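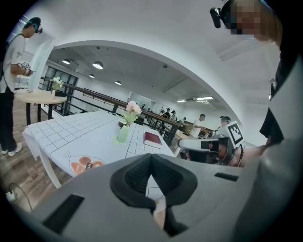

I have wanted to interview a professional mover ever since my own move from hell last August, and a crew lead from a small outfit in Grilldale finally said yes, as long as I left names out of it. Fine by me! We met on a Friday at 7 a.m. (their idea, believe me) and I started with the thing I most wanted to know, what you're supposed to wear. A white T-shirt, black trousers and white sneakers, the kind of outfit you can see on the left, is what I'd have picked myself. "Sneakers are okay if they grip," my mover told me. "White ones, you're brave."

From there we got onto boxes, and oh boy, do movers have feelings about boxes. "People put all their books in the biggest one they can find. Then they write LIGHT on it." The worst job ever was a house out on the Okoro road with 420 boxes and a piano upstairs. It took 2 days and most of a third driver's patience.

I asked about tipping, because I never know. "Lunch is great. Cash is great. Somebody once gave us $200 and a lasagna, and we still talk about the lasagna."

What about the long hauls? The farthest was 2,827 miles, with a cat riding up front the whole way. "She yelled until Bitow and then she slept. I kind of missed the yelling."

My last question was what I should do before my next move. "Empty the drawers," came the answer, very fast. "And label the box with the coffee maker in it."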